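We use cookies to remember your preferences. By continuing to browse you agree to our use of cookies. Accept | Manage settings

Open day walk-through: demo room checklist, with my comments
By Greer Urquhart
November 2023

I did the rounds at Quintero before the doors opened and again once the crowd was in, so some items got two looks. Rohani Simanjuntak from the Arham side came along for the first lap and I've put her remarks in where I could read my own writing.

1. Exits and aisles clear - OK
Both doors open fully. The coat rack had crept into the side aisle again, so we shoved it back against the wall. The room is signed for 26 visitors at a time and Ezequiel Bañuelos was on the door with a clicker, very cheerful about it.

2. Power and leads - FIX
Board 3145 has a current tag, lovely. The extension lead beside it doesn't, and I pulled it out of service on the spot. Cable covers are down across the main walkway but the last one lifts at the corner. More tape please!

3. Emergency stop on the big arm - OK
Pressed it myself, twice, with Apolinar Xolalpa standing by. Reset needs the key, and the key was on Apolinar and not in the drawer (it was in the drawer in August, so thank you).

4. Barrier distance - OK
Set at 700 mm from the bench on the visitor side. I'd still like a line on the floor, as people lean.

5. Hand-held grippers, pinch points - OK with comment
The ridged inner edges of the fingers are where a little hand would go, so whoever's demonstrating keeps hold of the tool and visitors try it one at a time. Please check the screws on the mounting blocks before each session, and give the orange pads a wipe while you're there.
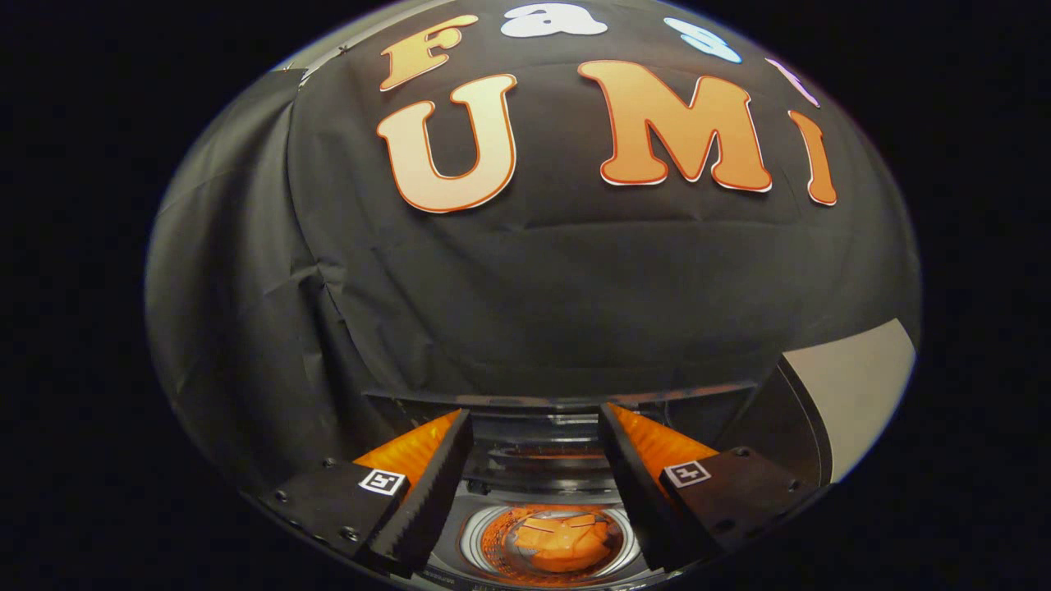

Item 5: gripper with fingers open, "UMI" lettering on the black cloth behind.

6. Drapes and display cloth - COMMENT
I like the black fabric, it makes the letters pop. Keep the hems off the floor wherever people walk, and no lamps clipped to it. Rutilio Magaña is chasing the flame-retardant certificate from Hiver, who supplied it. Still open.

7. Small items on benches - OK
Bowls and tins stay back from the edge. Nothing glass on the visitor side, please.

8. First aid and extinguisher - FIX
Kit is stocked. Extinguisher 796 is in date but its sign was behind a banner - banner to move before the next session.

9. Noise - OK
Fine for talking over, even with the compressor going.

Items 2 and 8 are with Rutilio. I'll be back to look at the tape.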